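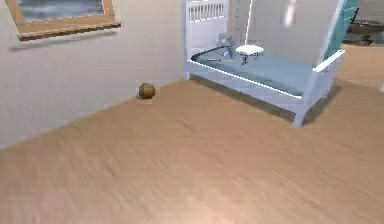

Until September, layout checks at Drukley were done on foot. A technician walked a finished model room with a tape and a clipboard, and one room took 45 minutes. The company now builds its rooms in simulation first and runs a software agent through them overnight, more than 1,000 passes per layout.

The work that remains is mostly review. Noémie Chan starts at 7 a.m. with a queue of flagged clips: a bed by a wall, a brown ball on the floor, a path the planner refused to take. She marks each flag as a layout fault or a planner fault and sends it on. Her team of 19 kept its headcount, but the job grades were rewritten, and site visits dropped to one a month.

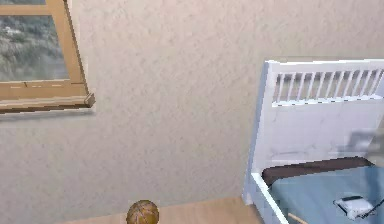 Joris Segers objects that the new grades pay for speed of review and leave out the judgment behind it, and that a reviewer who has never measured a real bedroom will pass errors a fitter would catch in a minute.

Drukley has answered in part. New reviewers spend their first 41 hours at the Certhorpe site, measuring furnished rooms by hand. Whether the grades will be revised is still under discussion.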